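Blog > Odds and ends > Sleep

Moving my alarm back, or the great 5 o'clock experiment

Quick one tonight, I've got a wash on and I want to be in bed by ten. Which is sort of the point of the post.

Some of you will remember that last July I decided I was going to be a morning person. Up at 5, every day, weekends too. I'd read one of those books. Borrowed it, rather, from Blair, who I should say never got past the second chapter and still has a lie-in till nine on a Sunday. The idea was I'd write before work. Two hours, no phone, no one else awake. Lovely. I told everybody, which was mistake number one, because then you can't quietly stop.

So. How it went.

First week, brilliant. Really did feel like I'd found a secret room in the day. It was light already, birds going mad, the bakery on Paterson Street with its back door open and that smell. I wrote 3 whole posts (two of them rubbish, one was the thing on bus shelters that people liked). Went for a walk down to the water at Lorkus before breakfast and felt very smug about it.

Second week, still fine. Bit snappy in the afternoons. Put that down to the heat.

Third week I fell asleep on the bus and woke up at the depot. The driver was very kind. He said it happens.

What I hadn't worked out is the other end. If you're up at 5 you have to be in bed by nine, half past at the latest, and I just don't live like that. My sister rings at nine. The film starts at nine. Anything good on at the Mokberg starts at half eight and then people want to stand about outside talking afterwards, and I like that part best. So I was going to bed at eleven same as ever and getting up at 5 and calling it discipline. It was only being tired.

And the autumn, oh dear. Up in the dark, kettle on in the dark, sat at the kitchen table with a blanket on. I wasn't writing. I have the notebook here next to me and the pages from October are mostly lists. Onions. Ring the dentist. Ring the dentist again. One page just says "cold" and the date.

I did keep going though, longer than I should of. Stubborn. Also there was an app with a streak on it and I'd got up to 224 days and couldn't bear to lose it, which I now think is a daft reason to do anything. I was setting the alarm, getting up, pressing the button on the app, and going back to lie on the sofa in my coat. Still counted! The app was thrilled with me.

Then in February I had a stinking cold, slept through, and the streak went back to nothing. I lay there waiting to be upset. Wasn't. Had some toast. Slept again till the afternoon.

So since then I've been setting it for ten to seven and it's been so much better I'm almost annoyed. I wake up before it some days. I remember what people have told me. I read a whole novel, the fat green one that's been holding the bathroom door open since Christmas, and I liked it, apart from the bit in the middle with the horses.

Few things I have kept from the 5 o'clock months, becuase it wasn't all a waste:

Clothes out the night before. Sounds like being at school but it saves so much faffing.

Phone in the hall. I bought a proper alarm clock from the market in Brirkidholm, 325 in their money, which was either a bargain or a robbery, I never did do the sum. It ticks. You stop hearing it after a bit.

No coffee after lunch. Hated this one. Works though.

Curtains open a crack, so the light gets in. Less use in winter, obviously, but from now on it comes into its own.

What I dropped: the cold shower (never again), the lemon water, the page of "intentions". I tried the intentions for a good while and they all came out the same. Be nicer. Drink water. Answer emails. I could have had it printed on a mug.
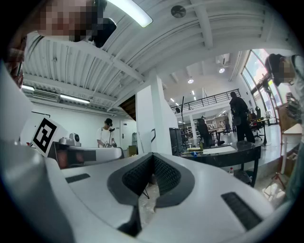

The writing moved to lunchtimes in the end. Half an hour, sandwich in one hand. It's not romantic and I get crumbs in everything but I get more done than I ever did in the blanket. Some of it's even readable. I've got a long piece on the go on my gran's allotment, which I keep saying is nearly finished, and one on why every town seems to have a shop that only sells lamps. If anyone has one near them do send me the name of it.

A couple of people wrote in after the last post to say they do get up at 5 and have done for years and it's the making of them. I believe you! One of you milks goats. I think if I had goats I'd manage it. Something that would shout if I didn't turn up. A notebook doesn't shout.

Blair's view, for the record, is that you're either born to it or you're not, and that I've been the same since college, when I used to miss the first lecture and borrow notes for it off anyone who'd let me. Bit harsh. Fair – but a bit harsh. I only missed the Monday ones.

My mum, on the other hand, has got up at half five her whole life and never once called it a routine. She just likes the radio when it's quiet. I asked her what she does with the time and she had a think and said she has a cup of tea, and then another one. So perhaps I was going at it all wrong, trying to get something out of it. Next time I stay at hers I might get up and have the tea. One morning. Not a streak.

Anyway the clocks go forward at the end of the month and I'll lose an hour and complain about it for a week, you've been warned. I'm thinking of going to bed a bit earlier each night in the run up so it doesn't hurt so much. Did anyone try that last year? Does it work or do you just end up lying there? Comments are open again, I've finally sorted the spam thing, or I think I have. If yours vanishes send me an email and I'll go and dig it out.

Right, machine's stopped. Need to hang that lot up or it'll smell. Night all.

Last updated: March 2026

Contact | © All words mine, please ask before borrowing | Back to top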